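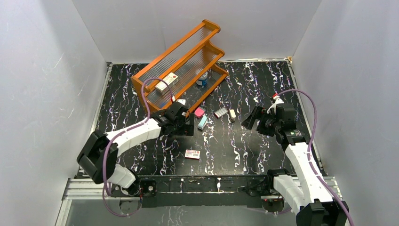 Anju Vashisht, reading an early draft, objected that the stalls we report could be plain calibration drift and asked why we had called them a cable fault. Drift was ruled out first. Both arms were recalibrated on September 14, 2018, and the stalls continued at the same rate.

5.2 Wrist cable faults

Of 500 shelf-stocking trials, 61 ended in a protective stop. In most of these the wrist encoder dropped out while the arm was reaching toward the rack, and the controller held the last valid position for 16 ms before cutting torque. The gripper then sagged under its own weight - a hazard for small boxes on the shelf. Figure 4 shows the two-arm cell with the medicine rack.

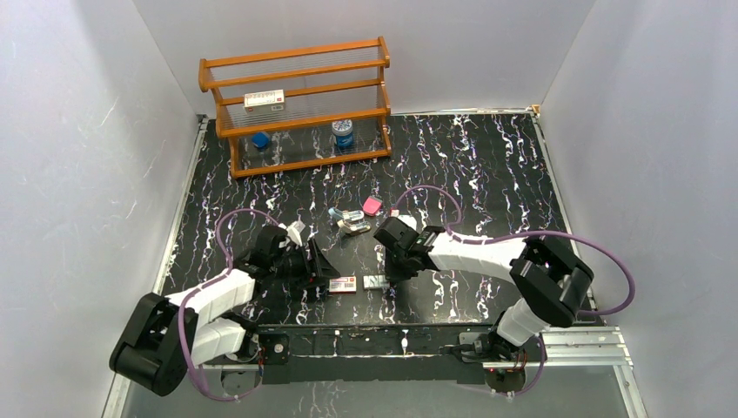
Figure 4. Two-arm cell during the shelf task.

Dropouts clustered at large wrist angles, where the cable bends most tightly at the connector. We added strain relief and lowered the wrist speed limit. A further 300 trials in October gave no encoder dropouts, although the sag after a manual stop remains.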